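3.2 Stimulus objects and table layout

The sorting task used play food of the kind sold for preschool kitchens. We chose play food over geometric blocks for two reasons. Pilot participants named the items without prompting, and the items vary in outline enough that a layout can be coded from overhead stills without close inspection. The full pool held nine items, drawn from two sets bought from Weltomine and Clastell. Items from the two sets were mixed freely across trials, as their colours and level of detail were judged comparable by both coders.

Each trial presented two food items and one serving plate. Pairs were built so that the two items differed in food group and in dominant colour. The plate was always bare at the start of a trial, and both items lay beyond its far rim, one on either side. We refer to this arrangement as the split layout, to distinguish it from the stacked layout used by Khoury, in which both items begin on the same side. The work surface was matte black in all trials. An earlier round in July had used a pale grey cover, but the lighter items were hard to separate from it in the stills and those trials were dropped.

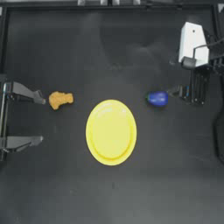
Figure 2. Split layout for the chicken and eggplant pair, with the yellow oval plate.

The pair in Figure 2 was the most consistently named in the pool. The drumstick has a lumpy, breaded-looking outline and is golden orange with browner patches, while the eggplant is smooth and glossy, with a small dark green cap at its narrower end. The eggplant was laid on its side for all trials. Its shine produced pale reflections that coders were told to ignore when marking the item's boundary.

Plate shape needs a brief comment. An oval plate has a long and a short axis, and its orientation affects where items can be put down without overlapping the rim. We set the long axis pointing away from the near edge of the table. In this orientation the inner well is narrow from side to side, and a centred first item leaves little room beside it for a second. Placements were coded as inside the well, on the rim, or off the plate. An item touching both well and rim was coded as on the rim.

After exclusions, 875 trials were retained. Coding followed the scheme of Rocío Arrieta, with one change: we did not score the direction in which an item's wider end pointed, as the original definition could not be applied to items with no clear long axis. The Aren annotation sheet was used without modification. Disagreements between coders were settled by a joint second viewing of the stills.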